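3. 자료 및 분석 방법

3.1 분석 대상

본 절에서는 지방정부 세입 추계 오차의 분해에 사용한 자료의 구성과 처리 절차를 기술한다. 분석 대상은 Plovudton, Istine, Skosonton의 일반회계 세입이며, 특별회계와 기금은 제외하였다. 세 지방정부는 동일한 회계연도 구분을 따르고 있으나 추가경정예산의 편성 시점과 횟수가 서로 다르다. 이에 따라 당초예산 기준 오차와 최종예산 기준 오차를 구분하여 산출하였다. 당초예산 기준 오차는 의회 의결 시점의 추계액과 결산액의 차이를 결산액으로 나눈 값이며, 최종예산 기준 오차는 분자의 추계액만 최종 추가경정예산의 값으로 대체한 것이다.

세입 항목은 재산 관련 세목, 소비 관련 세목, 소득 관련 세목, 세외수입, 이전재원, 지방채의 6개 범주로 재분류하였다. 원자료의 세목 체계는 지방정부마다 상이하다. 예컨대 Istine은 숙박 부과금을 세외수입으로 계상하는 반면 Skosonton은 이를 소비 관련 세목에 포함한다. 본 연구는 부과 근거가 거래 행위에 있는 경우 계상 방식과 무관하게 소비 관련 세목으로 통일하였다. 회계연도 이후에 수납된 체납분은 발생 연도가 아닌 수납 연도에 귀속시켰다. 이는 결산서의 작성 기준과 일치한다.

3.2 자료 입력 및 대조

Plovudton과 Istine의 결산서는 표 형식의 전자 파일로 확보하였다. Skosonton의 경우 일부 연도의 부속명세서가 스캔본으로만 공개되어 있어 수작업으로 입력하였다. 입력은 동일 명세서에 대해 2회 독립적으로 수행하였고, 두 입력값이 불일치하는 항목은 원문과 재대조하였다. 재대조 후에도 판독이 불가능한 항목은 결측으로 처리하고 상위 항목의 합계에서 역산하지 않았다. 역산값을 사용할 경우 하위 항목의 오차가 인위적으로 상쇄될 가능성이 있기 때문이다.

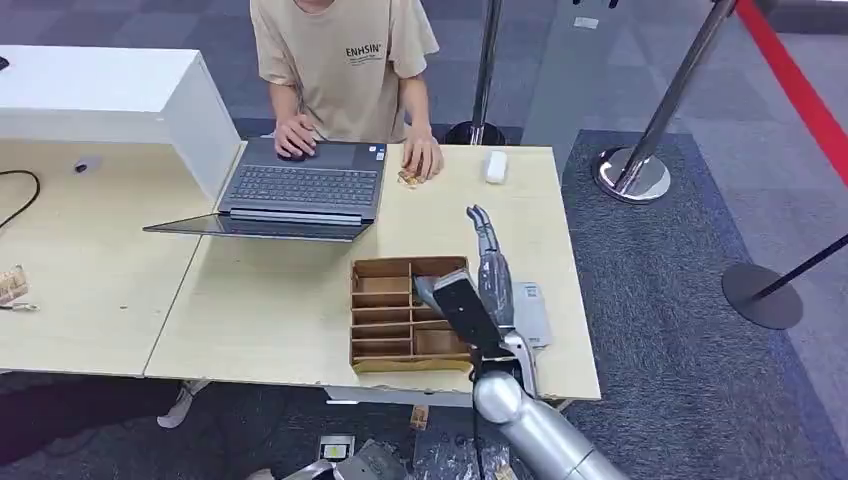

그림 3. 노트북 컴퓨터를 이용한 작업 모습

입력이 완료된 자료는 Boychuk 분류표에 따라 경상수입과 임시수입으로 다시 구분하였다. Boychuk 분류표는 반복성과 예측 가능성의 두 기준을 적용하며, 자산 매각 수입과 일회성 정산금을 임시수입으로 본다. 다만 이전재원 중 용도가 지정된 보조금은 분류표의 해석이 갈릴 수 있다. 본 연구의 기본 모형에서는 이를 경상수입에 포함하고, 제외한 경우의 결과는 강건성 분석에서 별도로 제시한다.

3.3 오차의 분해

총추계오차는 거시변수 오차, 탄성치 오차, 행정적 오차의 3개 요인으로 분해하였다. 거시변수 오차는 예산 편성 시 전제한 지역 총생산 및 물가 상승률이 실현치와 다른 데서 발생하는 부분이다. 탄성치 오차는 실현된 거시변수를 대입하였을 때에도 남는 세수 반응의 차이로 정의된다. 행정적 오차는 앞의 두 요인으로 설명되지 않는 잔차이며, 징수 시기의 이동, 감면 규정의 변경, 보수적 추계 관행이 여기에 포함된다. 따라서 행정적 오차의 크기를 특정 기관의 추계 역량에 대한 지표로 해석하는 데에는 제약이 따른다.

거시변수의 전제치는 각 지방정부가 예산안에 첨부한 경제전망 자료에서 추출하였다. Istine은 전망치를 단일값으로 제시하지만 Plovudton은 구간으로 제시하므로, 후자에 대해서는 구간의 중앙값을 사용하였다. Skosonton의 전망 자료는 9월에 작성되어 다른 두 지방정부보다 작성 시점이 이르다. 전망 시차의 영향을 통제하기 위하여 편성 시점과 회계연도 개시 시점 사이의 개월 수를 설명변수에 추가하였다.

탄성치는 세입 범주별로 추정하되, 지방채는 추정에서 제외하였다. 지방채 발행액은 과세 기반의 변동에 반응하는 값이 아니라 재정 운용상의 결정 변수이기 때문이다. 추정에는 로그 차분 모형을 적용하였으며, 세율 변경이 있었던 연도에는 더미변수를 부여하였다. 표준오차는 지방정부 내 계열상관을 허용하여 산출하였다. 분석 단위가 되는 지방정부의 수가 적어 점근적 추론의 신뢰성이 낮을 수 있으므로, 와일드 부트스트랩으로 얻은 신뢰구간을 병기하였다. 요인별 분해 결과는 4절에서 당초예산 기준과 최종예산 기준으로 나누어 제시한다.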